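Section 20. Clearing Food Packaging from Bedding and Fabric Surfaces

1. Check the fabric for wrappers and small packages before removing any linens.
2. Lift each wrapper by its middle, keeping the torn end upward.
3. Place wrappers in the Travitz waste liner. Return unopened packages to the pantry bin.
4. Shake the fabric over the liner, then launder as directed in Section 21.

CAUTION: Do not drag wrappers across white fabric.
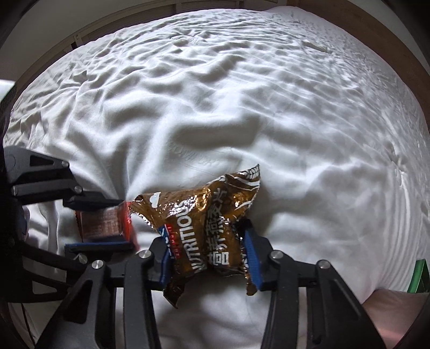

Figure 20-1. Oat flakes wrapper and small red package over white fabric.

NOTE: Replacement liners are ordered as part 3395.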